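Chapter 7
One Pair, One Box 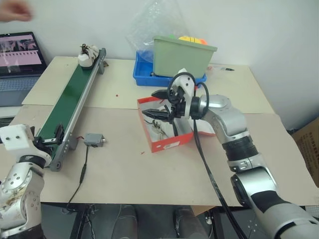
Figure 7.1 A packing table with a short belt on the left. One white shoe is in the red box and another is on the belt.

I packed shoes for a living before I taught anybody anything, and I still can't walk past a shoe store without wanting to lift the lids. My first job was at Arinov, a mail-order shoe outfit with a warehouse so cold in the mornings that I learned to fold tissue paper in gloves. I thought I'd be there for a summer. I stayed long enough to pack more pairs than I care to think about, and to have some strong opinions about boxes (you'll be getting those whether you want them or not).

The first six chapters of this book were about things that travel alone: a mug, a lamp, a jar of pickles. You wrap it, you cushion it, you seal it, done. Shoes are different, and that's why they get a chapter of their own. A shoe is half of something. Put one perfect shoe in a perfect box and you have packed nothing anyone can use. I love this problem! It sounds too silly to teach, and then you spend a Friday afternoon opening returns and find two lefts in a size 8, and it stops sounding silly.

Let me tell you about those returns. One April at Arinov we shipped 1,328 pairs of a plain canvas lace-up, and over the next few weeks 18 of them came back with a note saying the shoes didn't match. Some were two lefts. Some were a left and a right in different sizes. Three had one shoe in the box and a lot of tissue where the other one should have been, neatly folded too, which tells you that the packer was paying attention to something. My supervisor, Seon-mi Shin, lined all 18 boxes up on the floor and made us walk down the row and look into each one. She didn't say a word the whole time. I have never forgotten that walk.

What we worked out, once we'd stopped blaming each other, was that the trouble started in the gap between the first shoe and the second. Look at Figure 7.1 again. The box is open, one shoe is in it, and there's another shoe over on the belt. I call this the halfway point, and everything I want you to learn in this chapter happens there. Before it, you have an empty box, and an empty box is hard to mistake for a full one. After it, you have a pair you can check. At the halfway point you have a box that looks busy. If the phone rings, or the lunch bell goes, or somebody asks you where the tape is, a busy-looking box is very easy to close.

Seon-mi's rule was that you never walk away from a halfway box. Finish it or take the shoe back out. I grumbled about it for a month and then started doing it at home with the dishes.

Where the lid goes

Red-and-white boxes like the one in the figure have a lid you can flip back out of the way, and I want you to notice how much room that takes up. An open shoebox is close to twice the size of a closed one. New packers set out their table with the box closed, everything fits beautifully, and then they open it and the lid lands on the tissue, or the labels, or somebody's coffee. Always lay out your table with the box open. In the figure the lid lies back behind the box and over to the right, away from the belt, and I like that a lot. Your shoes come from one side and your lid falls toward the other.

I'm fussy about the table surface as well. At Arinov we laid sheets of plain paperboard over everything and swapped them when they got grubby. White shoes pick up marks from a table faster than you'd believe, and a smudge on a toe is a return just as surely as two lefts.

Laces, and which way the toes point

Dark laces on a white shoe are lovely to look at and a pain to pack. They creep over the edge of the box and get pinched by the lid. Tuck them inside the shoe before it goes anywhere near the box, both ends, and give them a little push with your thumb.

As for toes, I pack heel to toe: first shoe with its toe to the left, second shoe with its toe to the right, soles against the long walls. Sang-wook Yoon, who ran the bench next to mine and later went off to manage packing at Flakosent, did his the opposite way around and we argued about it for years. Either works. Pick one and stick with it, so that a box packed wrong looks wrong to you before you've had time to think about why.

What's coming up

In Section 7.1 we'll match pairs by size stamp, by side and by shade (yes, shade, two whites can be very different whites). Section 7.2 covers tissue and stuffing. Section 7.3 deals with belts and trays, and how fast shoes should arrive if you want people to pack them properly. The long exercise at the end uses an order sheet of 244 pairs, and you'll need a pencil and a good chunk of an evening for it.

Before you start 7.1

Find a shoebox and a pair of lace-up shoes, clean ones please. Set the open box on a table, put one shoe in, and set the other within reach. Now go and do something else for ten minutes. When you come back, write down the first thing your hands wanted to do. Keep that note, we'll be using it in Section 7.3.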